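We use cookies to remember your settings and measure traffic. Accept all | Manage preferences

Got another email from Masora this morning announcing a "heritage" watch. The brand is five years old. Whose heritage are we talking about?

I went and read the product page so you don't have to. The word "timeless" shows up twice before they mention what movement is in it. When they do get there, it's "precision automatic caliber." Made by whom? They don't say.

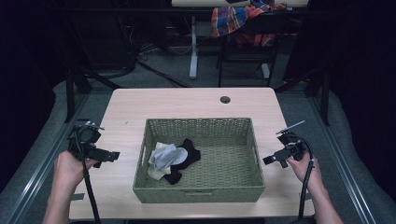 To be fair, a bought-in movement is fine. Most small brands use one and plenty of them run well for years. I just want the name, so the guy at my repair shop knows what he's ordering parts for.

Price is $259, marked down from a number I have never once seen it sell at. I started checking back in July. It has been "ending Tuesday" the whole time.

Lerkura does the same trick with a countdown clock. Let it hit zero, reload the page, and you get a fresh one. Great timekeeping for a watch company.

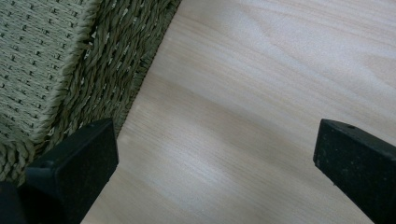 Someone replied that I'm being a snob and a watch is a watch. Okay, but I own a Gunn that cost less than this and the listing told me the movement, the case size with and without the crown, and what a service runs. It was a boring page and I bought the watch in ten minutes.

Size is the other thing. Masora says 37 mm and every wrist shot looks bigger than that. Either the model has a tiny wrist or they measured it some way I'm not familiar with. No lug-to-lug figure anywhere, and that's the one that tells you if it'll hang over the sides.
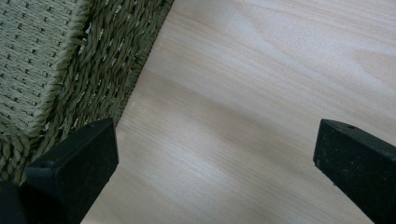 And the "limited edition" thing. Limited to what? There's no total on the page and no number on the caseback in any of their photos. I could say I'm making a limited edition sandwich.

Wundden at least prints the run on the back. I still think their dials are ugly – but I know what I'm being sold.

The warranty page is where I gave up. Two years, fine. Then you scroll down and the crown, the crystal, the strap and "moisture events" are all left out. On a watch they describe as ready for the water.

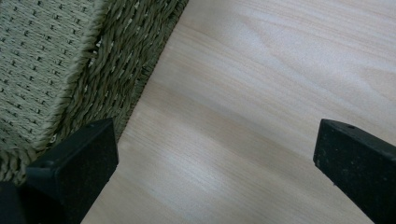
So what should you ask a small brand before you pay?

Ask who made the movement, who does the repairs, and what the warranty leaves out. Get it in an email. If the reply is a paragraph about passion and craft, keep your money.

I sent Masora those same questions, by the way. It took them 16 days to write back, and what I got was a discount code.

Didn't use it. The code was for straps.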